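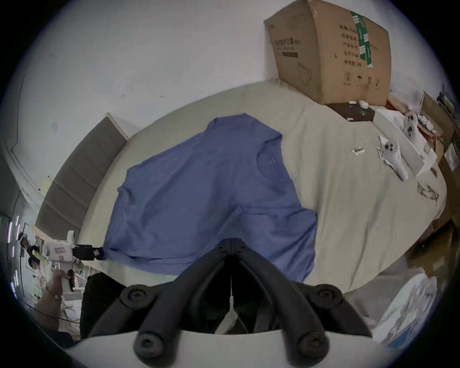 Textiles and Household Care
Week 3 handout: Cotton knits, laundering and shape retention

Read this before the tutorial. The lab sheet for the shrinkage test is handed out separately and is due in Week 5.

1. Woven and knitted structures

A woven fabric has two sets of yarns, warp and weft, crossing at right angles. A knitted fabric is built from loops. In a weft knit, one yarn travels across the width and each row of loops is drawn through the row before it. Rows of loops running across the fabric are called courses. Columns running along its length are called wales.

Most T-shirt cloth is single jersey, the simplest weft knit. The face shows small V shapes and the back shows rows of half-circles. Single jersey stretches more across the width than along the length, and its cut edges curl: the side edges roll to the back, and the top and bottom edges roll to the face. Rib knits alternate face and back wales. They lie flat and recover better after stretching, so they are used for neckbands and cuffs.

Know how to tell a course from a wale using a pick glass. This will be checked in the practical.

2. Why cotton knits shrink

Three mechanisms are covered in this unit.

Relaxation shrinkage. During knitting, finishing and drying, the cloth is held under tension, mostly lengthwise. Water and movement let the loops return to a rounder shape. The garment gets shorter and often a little wider. Most of this happens in the first few washes.

Swelling shrinkage. Cotton fibres swell across their diameter when they take up water. The yarn thickens and has to follow a longer path around its neighbours, which pulls the structure in.

Consolidation shrinkage. Tumbling gives the loops enough energy to overcome friction and pack closer together. A garment that has been stable through several line-dried washes can still lose length the first time it goes through a dryer.

Felting shrinkage belongs to wool and other scaled animal fibres and is left until Week 7. Do not use the word for cotton in your lab report.

3. Spirality

Spirality is the twisting of a garment so that the side seams move toward the front and back. It comes from unbalanced twist in single yarns. The yarn tries to untwist when wet, the loops lean, and the wales no longer run square to the courses. It can be reduced by using plied yarn, by alternating yarns of opposite twist, or by finishing the cloth under controlled conditions. It cannot be corrected permanently by pressing at home.

4. Reading the care label

Care symbols always follow the same general order: washing, bleaching, drying, ironing, professional care. A number or dots in the wash tub give the maximum temperature. Bars under the tub mean reduced mechanical action. A cross through a symbol means do not use that treatment.

The label gives the most severe treatment the article should tolerate. A milder one is always permitted. Fibre content is separate information and may be printed on a different label.

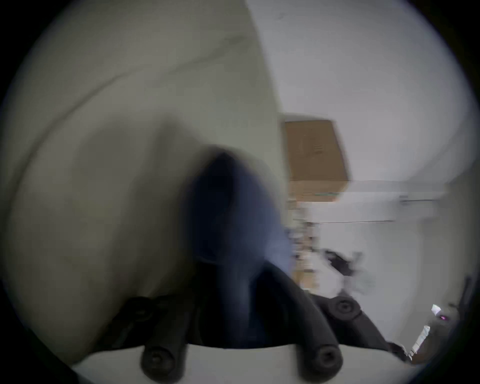
5. Drying and finishing

Wet cotton is stronger than dry cotton, but a wet knit is heavy and the loops deform easily under load. Hanging a wet T-shirt from the shoulders lengthens the body and can leave peg marks. Two methods are acceptable for our test garments:

Over the line at the underarm, pegged at the side seams.
Flat on a rack or mesh, eased to shape by hand, turned once.

Direct sun will fade many reactive-dyed colours over time, so turn dark and bright garments inside out. Press while slightly damp. Lift and lower the iron along the wale direction; pushing it sideways stretches the cloth.

6. Measuring dimensional change

Condition the specimen flat for the full period given on the lab sheet. Smooth out creases without stretching. Mark three pairs of points lengthwise and three pairs widthwise using the template and the laundry pen. Keep marks away from seams and the hem.

Dimensional change (%) = (final length minus original length) divided by original length, times 100

A negative result is shrinkage. Report length and width separately, each as the mean of its three measurements.

Worked case: the Flivivari jersey has an original marked length of 700 mm. After one wash and line dry it measures 679 mm. The change is minus 21 divided by 700, times 100, or minus 3 per cent.

Practice: the Drirkby interlock sample was marked at 1000 mm on the open-width cloth. Work out the final length for a change of minus 4.5 per cent, and bring your working to the tutorial.

7. Terms to learn

Course, wale, single jersey, rib, interlock, relaxation shrinkage, consolidation shrinkage, spirality, conditioning, dimensional change.

Test garments stay in the labelled tubs in the textiles lab. Pick glasses must be signed back in before you leave.

Handout revised 2018-01-25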